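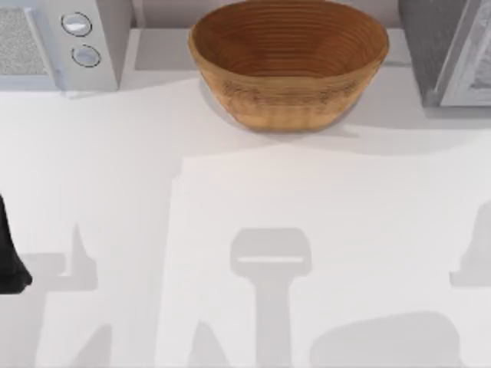 October, Friday, 9.15

Sourdough starter drying trial, batch 3. Carrying on from Harpreet's notes.

Spread 90 g of the rye starter on baking paper last night, thin as I could get it with the bent palette knife. This morning the edges lift cleanly but the middle still bends. Left it another two hours and turned the sheet over. Batch 2 was crumbled too early and clumped in the jar, so I'm not rushing this one.

Flour is the Dinow wholemeal rye, new sack. It drinks more water than the old one. Harpreet had written 1:1 by weight and I found that stiff, nearly a dough, so I let it down with a splash more before spreading. Didn't weigh the splash. Will weigh it next time.

11.40

Dry enough to snap. Broke it up by hand, then into the mortar. Procházka's instructions say to grind to powder but the coarse flakes from batch 1 woke up just as well, so half is powder and half is flakes. Two jars, labelled P and F.

Started the revival test on last month's flakes as well: 13 g in lukewarm water, stirred, left to soak, then fed with white flour. Jar covered with a cloth and a rubber band round it at the starting level. 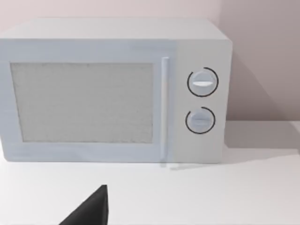 The microwave on the worktop.

15.20

A few bubbles at the side of the revival jar, no rise. Smells of wet cardboard. Batch 1 did the same on its first day and was fine by the second feed.

Gaurav Upadhyay asked whether the big tin loaf could go up to 590 g of flour. I think it can, but the Clekari tin is narrow at the base and the last loaf split along one side. Would try a longer final prove before changing the weight. He is going to bake one each way and keep a slice of both for me.

The Osix thermometer reads higher than the glass one in the same cup of water. Use the glass one until it has a new battery, and if that doesn't cure it, bin it.

To do
Feed revival jar before leaving, again first thing.
Weigh the extra water.
More baking paper, we are on the last roll.
Ask Harpreet which shelf batch 1 was dried on.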